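Shared workshop, build group — minutes
Saturday, start 2:30ish, everybody late

Last minutes ok, no changes.

1. Grippers
Kurkesix pair now has new pads. Old ones went shiny after 265 cycles. V pad with the grid texture stays, agreed. Spare set to be ordered from Caldeira, 59 dollars — paid from the parts jar. Housing screws: use the short ones, long ones foul the cable.
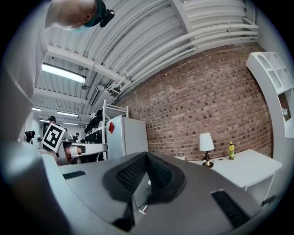
V pad on the gripper, marker board held up at the back.

2. Marker board
Discussed print size again. No decison. Matte paper prefered. Whoever prints next, check the scale is at 100 percent, last batch came out small.

3. Cabinet task
Two hands, cloth in cabinet. Want 30 good runs before anybody touches the Bokura arm settings. Long talk about whether left goes in first. Left first for now, write it on the sheet.
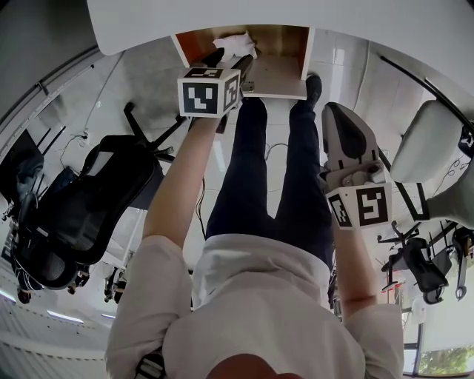 Cabinet, both grippers in hand, cloth inside.

Cable on floor — tape or reroute, bring tape next time. Chairs back against the wall before runs.

4. Log
Restier folder is at 2278 files, half with no name. Rename before adding more. Old April stuff can go to the backup drive.

5. AOB
Hex keys missing again, 3 mm and 4 mm. Please look in your bags.

Closed 4:15. Next one same time.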